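Home Reviews Kitchen Garden Camping About Me Contact

Condico kitchen timer: two months in

Posted 6/12/21

I've been through a lot of timers. I have one shaped like a tomato that ticks so loudly my husband moved it to the garage, and the one built into our stove can only be set in whole minutes and beeps exactly once, very politely, as if it doesn't want to bother anybody. So in April I finally bought a proper one, the Condico three-channel, and I've used it nearly every day since (bread, pasta, the dog's eye drops, my turn on the phone with my sister).

I paid $27 for it at Lougher, the hardware store over in Benalbridge, which felt like a lot for a timer! The tomato was four bucks. But I'd read Catrin Pugh's write-up in the neighborhood newsletter and she went on and on about the knob, and she was right about the knob. You turn it and the numbers go up. Turn it fast and they jump by fives. You push it in to start. My hands are usually covered in flour or chicken or something, and I can do the whole thing with the side of my wrist.

The three channels are the reason to get it. Each one has its own line on the screen and its own sound: a chirp, a low buzz, and a sort of doorbell. It took me a week to learn which was which, and for that week I kept going to the front door. Now I can have rolls in the oven, rice on the back burner and something else going, and know from the next room which one wants me. 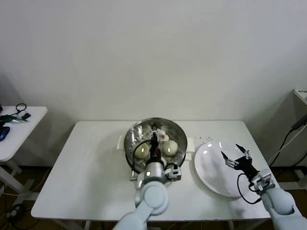
Eggs are where I notice the difference most. I like mine jammy and my son likes his cooked until they bounce, so I set two channels, pull mine at seven minutes and leave his going to twelve. With the stove timer I was forever doing the subtraction in my head and getting it wrong, and somebody ended up with the other person's egg. Starting both at once is easy too, you hold the knob down for two seconds and everything you've set begins together.

Now the gripes. The magnet on the back is weak. It holds on the fridge fine until someone shuts the door with any feeling, and then it's on the floor. Mine has been on the floor plenty and still works, but one corner has a chip in it now and the battery cover doesn't click the way it used to. I stuck on a strip of magnetic tape from the craft drawer and that helped.

The volume has three settings and I'd call them quiet, loud and fire drill. I keep it on loud. There's a light that flashes as well, which my mother likes because she doesn't always have her hearing aids in when she's baking.

It also forgets your last setting when you change the batteries. Not a huge deal, but I'd saved 20 minutes for rolls on channel one and had to look up how to do it all over again, and the instructions are one folded sheet with print so small I had to take a photo with my phone and zoom in. Two AAAs, by the way, and they don't come in the box.

Before this I had tried the Flastosport one that clips to your belt. It's meant for gym people, and it's a nice little thing, but it only does one countdown at a time and the buttons are tiny. I gave it to my son for his sprints. He's happy with it.

Would I buy the Condico again? Yes, and I did, I got a second one for my mother's birthday and she has already called me twice about the doorbell noise. If you only ever cook one thing at a time, save your money and get a tomato. If you do big Sunday dinners, or you have one person who likes a runny yolk and one who doesn't, get this and buy the magnetic tape while you're there.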